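Restau Cloth Teleop, data card

Version 2, January 31, 2026

Summary

Restau is a set of teleoperated demonstrations of two-arm cloth handling. An operator drives both arms of the workstation by remote control while the wrist cameras and the overhead camera record. The current release holds 146 episodes. All of them start with a single piece of crumpled fabric on the table and end when the operator releases it and backs both grippers off. The set is meant for imitation learning on deformable objects and for testing grasp point prediction from wrist views.

The wrist views are the part most people ask for. They are close, they lose the outline of the cloth almost at once, and what remains is folds and the two finger pads.
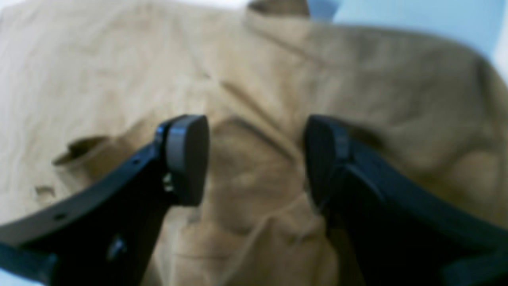

Maintained by: Lustmont Manipulation Group, Teleoperation Team

Wrist views before contact

Approach segments run from the first commanded motion of an arm to the first closing command of its gripper. In a typical late approach view the pads are just above the fabric on either side of a crease, with the cloth filling most of the picture. The operator picks the crease; there is no scripted grasp point. Labels in grasp_points.csv give the pixel midway between the pads at the moment of the closing command, plus a flag for which arm acted first.

Focus on the wrist cameras is fixed. The fingers are closer than the near limit and are slightly soft in many views. Do not use finger edges for calibration. Use the calibration files in calib/ and nothing else, including any values left over from version 1.

Task definitions

Each episode belongs to one task code.

spread - pull the cloth out until the larger folds are open
corner - find a corner and bring it to the near side of the table
halve - bring one end over the other and release
regrasp - hold with one arm, move the other arm to a new grasp, release the first

The codes describe what the operator was asked to do. They do not describe the result. The result is in the outcome field, which takes the values done, partial and dropped. Partial episodes are kept in the training split. Dropped episodes are in a separate folder and are off by default in the loader.

Operator interface

Control is position based, leader to follower, with one leader arm per hand. Gripper opening follows a trigger. There is no force feedback to the hand. Operators judged contact from the live video, and this shows in the data: closing commands tend to come late, and the pads sometimes push the fabric flat against the table before they close. If you train on raw commands, expect the policy to copy that push. The follower joint states are logged next to the leader states so that you can choose either one as the action.

A foot switch marks the start and end of an episode. Where the operator hit the switch late, the leading idle section was trimmed to 30 samples. Trimming was done by script (tools/trim_idle.py) and checked by eye on the regrasp task only.
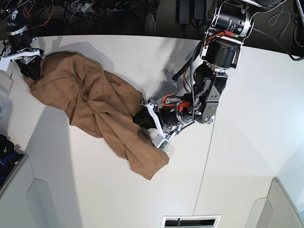

Two-arm segments are stored from the first sample where both grippers have a closing command active, or where both sit below the contact height set in config/contact.yaml. The second condition was added in version 2 to catch cases in which one arm simply rests on the material. Contact labels are per arm and say nothing about grip quality. With the right gripper at the upper-left end of the cloth and the left one pressing lower down on the other side, both arms are labeled in contact, and whether either has a real pinch has to be worked out from the finger opening. Arm names are from the robot's point of view, so in overhead video the right arm is on the left. This has caused more bug reports than anything else in the set. The loader has an option, swap_for_display, that changes the plot labels and leaves the arrays alone.

File layout

episodes/ - one folder per episode, numbered, with gaps where recordings were rejected
episodes/NNN/wrist_left, wrist_right, overhead - video
episodes/NNN/state.npz - joint positions, gripper opening, leader positions, time stamps
grasp_points.csv - see above
calib/ - camera intrinsics and arm-to-table transforms
splits/ - train, validation and test lists

All time stamps come from the control computer. Video time stamps are arrival times, not exposure times. The offset is small but differs between cameras. Correct for it if you work on fast motions.

Loading

Install the Wulten reader, point it at the top folder and pass a split name. It returns one dictionary per sample. Video is decoded on demand. Shuffling across episodes is slow on spinning disks; use the cache option, which keeps up to 1,000 decoded samples in memory.

Known problems

- Cloth color covers a narrow range. Policies trained on this set alone should not be expected to carry over to dark or patterned fabric.
- Arm shadows fall on the white tabletop and move with the arms. Simple background subtraction picks them up as cloth. The masks supplied with version 1 had this fault and have been removed.
- Cable motion near the wrists is visible from overhead and can upset optical flow.
- Some corner episodes from October have a wrong task code. The fixed codes are in splits/relabel.csv and the loader applies them - if you read the folders directly, apply them yourself.
- Gripper opening is reported in motor units. Zero differs between the arms. Offsets are in calib/gripper.yaml.

Changes from version 1

Contact rule extended as described. Cloth masks removed. Leader states added for all episodes. The Arabzadeh folding episodes, which used a different finger design, have been moved to their own repository and keep their old numbers, hence most of the gaps in episodes/.

Reporting errors

Open an issue with the episode number, the camera name and the sample index. Reports without a sample index are hard to act on, as some episodes contain several regrasps. Fixes go into the relabel file first and into the folders at the next release.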